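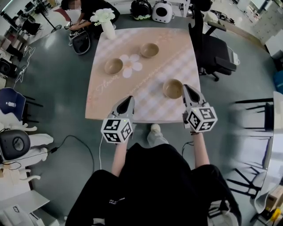 Trulow Property Marking Scheme

The Trulow Property Marking Scheme was a crime prevention program run in the town of Trulow and two nearby districts, Cemen and Latine. Residents and small businesses put a short code on bikes, tools, outboard motors and the like, and the code went into a register the police could search. Closed to new entries in December, existing records kept.

Background

Bike and shed thefts had been a steady complaint in Trulow for years. Recovered goods were piling up at the Cemen station with no way to match them to an owner. Serial numbers were mostly no help, people don't write them down. The scheme started as a trial in one neighborhood, the streets behind the Latine rail yard, and was opened to the whole town after 18 months.

How it worked

Each household got one code, not one per item. Letters for the district, then a number, then a check letter. Codes could be engraved, stamped or put on with a UV pen. Engraving was recomended for metal. UV ink fades in sunlight and had to be redone, a point that was left out of the first leaflet and added to the second.

Registration was free. Engraving tools were lent out for 5 days at a time from the library desk and from the station. Businesses could apply for more than one code if they had more than one site.

The register

Held by the Trulow police records office. At its peak it had 2,785 codes on file. The software came from Tekleab, a small local firm, and replaced a card index used during the trial. Officers could look up a code by radio from the start, and later from a terminal in the car.

Addresses were a weak spot. People moved and didn't update, so a code might lead to a house with new tenants. A reminder letter was tried once.

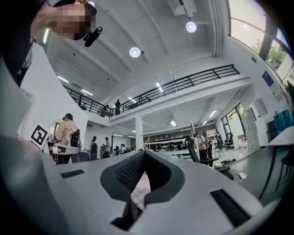

Results

A review dated 29 April 2021 found that 35 marked items had been returned through the register over the period it looked at. Most were bicycles. Next came power tools, then a handful of garden machines. The review did not claim any drop in theft overall, and said the figures for Cemen were too patchy to use.

Criticism

Several. The window stickers handed out with each code were said to advertise that a house had things worth taking. Dealers in second-hand goods in Latine were asked to check for marks but had no duty to, and no access to the register outside station hours. Some owners also objected to engraving on expensive bikes, since it can void a frame warrenty.

Related schemes

Separate from the Cemen boat register, which covers hulls only and has its own numbering. The two are often mixed up. Codes from one are not valid in the other.

See also

Bicycle registration
Neighborhood watch
Lost and found property
Second-hand goods dealers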